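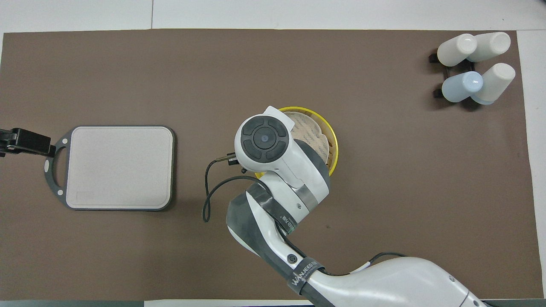

Picture is locked on the third Boychuk film, which puts us a month behind the schedule in our last report and, by the standards of the first two films, indecently early. The cut approved in June is the one we would like the Woswood fund to regard as final. The director, Mervin Leclerc, would like it to be regarded as nearly final, and we are discussing the word. The grade has begun with the hotel corridors, which were shot green and have stayed stubbornly green through two attempts. We want them much closer to the chopping board, a pale, slightly speckled off-white with dark grey round it, so that when Boychuk finally walks down the corridor in the red coat the audience has something to look at besides the walls. The colourist has been told this in writing.

Where the story stands

You will remember that your reader's notes on the second draft asked whether anyone who had missed the earlier films would know why Boychuk is angry with his brother. We took the point, resisted it for a fortnight, and then shot a new opening at the ferry terminal in a single evening. It works. It also makes the old opening redundant, so the helicopter has gone. We had the helicopter for one morning, it was by some distance the most expensive morning of the production, and it can now be seen for a moment in the background of the wedding. Mervin is being brave about it.

The brothers' fight in the laundry has lost its middle section. The stunt team were gracious. The subplot with the insurance man survives, shortened, mostly on the strength of the actor, who got laughs in places where the script had only punctuation.

Test screening

We showed the locked cut at the Gramton, which has 400 seats, and filled 377 of them. Admission was free and it was raining, so we are not claiming a phenomenon. The comment cards were kinder than those for the second film, where the commonest remark concerned the heating. People followed the plot, liked the sister, and disagreed about the ending in a way that kept them standing in the foyer past closing time. A fair few asked whether the dog was all right. The dog is all right, and there will be an extra shot to say so.

The weak stretch is the train. Attention dipped there, and you could hear it dip: coats, wrappers, one phone. Mervin has agreed to lose 3 minutes from it, provided we stop calling it the weak stretch. 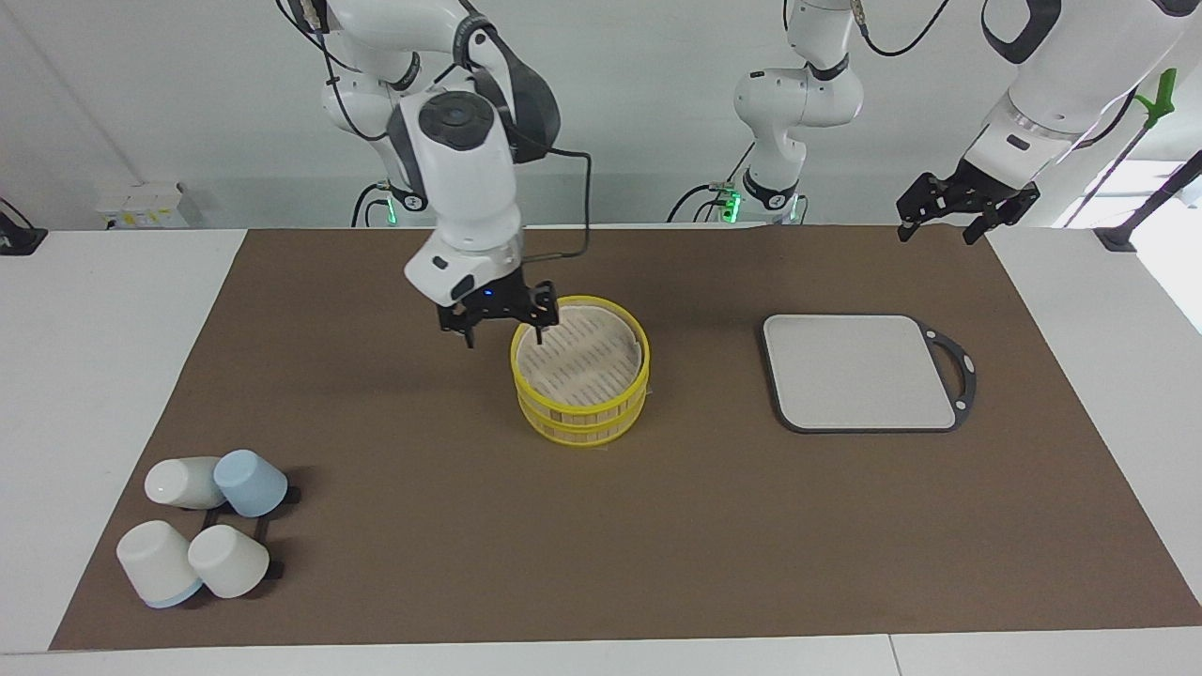 Will there be a fourth film?

We have not planned one, and no part of the present grant is being spent on developing one. The ending was written to close the series. If the third does well we expect to be asked again, and we would come to you with a separate application.

Sound and music

Fanov have the sound mix and are working through it reel by reel. Their notes are thorough. They have found a refrigerator humming under every kitchen conversation, including the two we recorded in a field. Dialogue replacement is finished apart from the brother's lines on the train, which are waiting on the new cut. The composer has delivered the main theme and a set of cues for the chase, and has asked, reasonably, how long the chase is. We were able to tell her last week.

Money

Spending is inside the approved budget. The overspend on locations, chiefly the helicopter, has been met from the contingency, which is now small enough to be called symbolic. The line for publicity has not been touched. We would ask you to leave it alone, as the second film was publicised by means of a banner on a railway bridge and a cousin with a radio slot.

Next

The train goes back to the edit first, then on to Fanov. The grade continues alongside. We have asked for a second date at the Gramton for the finished film and are holding seats for the fund in the back row, where the heating is best. Please let us know how many you want, and whether your reader would like to come and see the ferry terminal.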